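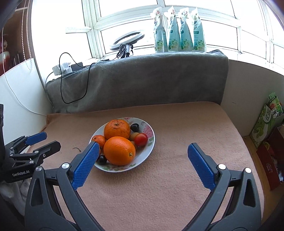

Keeping Fruit Longer: Notes From the Kitchen
Posted by Gwenllian Gough on 14 August 2020

Most fruit that gets thrown away in a house was fine two days earlier. It was in the wrong place, or under something heavier, or next to a banana. These are the habits I keep to in summer, when the kitchen is warm and things turn quickly.

Sort it the day you buy it

Take everything out of the bags as soon as you get home. Plastic produce bags hold moisture against the skin, and one split plum will wet everything around it. Set aside anything bruised or soft and eat it first. I keep a small dish by the kettle for these so they don't get forgotten.

Don't wash fruit before you store it. Wash it when you are going to eat it. Grapes and berries especially will mold if they go into the refrigerator damp. If you have already washed them, spread them on a dish towel and leave them until they are completely dry.

Counter or refrigerator

Oranges, mandarins and grapefruit will sit on the counter for a week without trouble. For longer than that, put them in the crisper drawer, loose. They don't need a bag.

Plums, peaches, nectarines and apricots should ripen on the counter and then go in the refrigerator. Hard ones put straight into the cold tend to go mealy. To test, press gently near the stem end. If it gives, it is ready to move.

Tomatoes stay out until they are fully ripe. After that a few days in the refrigerator won't hurt them, but let them come back to room temperature before you slice them.

Lychees dry out fast in open air. The shell turns brown and stiff well before the inside spoils. Wrap them in a barely damp paper towel, put them in a bag with the top left open, and keep them in the refrigerator.

Apples do best cold. They will also speed up the ripening of whatever is near them, so give them a drawer of their own if you have one. The same goes for ripe bananas, which live on a hook in our house.

Plate or bowl

A deep bowl looks generous, but the fruit at the bottom carries all the weight and gets no air. A dinner plate or a shallow dish is better. Keep it to one layer, heavy fruit toward the middle, and turn things over when you pass so you can see the undersides. Most soft spots start where the fruit rests.

Keep the plate out of direct sun and away from the stove. The top of the refrigerator is warmer than people think and is a poor spot for anything except hard avocados.

Fruit flies

Once they arrive, clear all the fruit into the refrigerator for two days and empty the compost pail every night. Put an inch of cider vinegar in a jar with a drop of dish soap and leave it by the sink. Check the drain too. Pour a kettle of hot water down it if your pipes are metal. For plastic pipes, use hot tap water and a brush.

Using up the tired ones

Soft plums: halve them, take out the pits, and cook them with a spoonful of sugar and a splash of water for 15 minutes over low heat. Good on oatmeal.

Wrinkled citrus: dry-looking oranges often still have plenty of juice. Roll them hard on the counter before cutting. Grate the zest first and freeze it flat in a small bag.

Overripe peaches: slice, freeze on a tray, then bag them once they are solid.

Juice stains

Rinse fruit juice out of cloth with cold water from the back of the fabric, as soon as you can. Then work in a little dish soap, leave it 15 minutes, and wash as usual. Fleece throws and blankets should be kept out of a hot dryer until you are sure the mark is gone, as heat can set it. White vinegar diluted with an equal amount of water helps with old plum stains, but try it on a hidden corner first.

From readers

Mahsa Naseri writes that she puts a folded paper towel in the bottom of the crisper drawer and changes it every Sunday. I have started doing the same.

Kálmán Bakos asks whether lemons can be kept in a jar of water in the refrigerator. They can, and they stay firm for weeks. Change the water if it clouds.

Next month: cleaning the rubber seal on the refrigerator door.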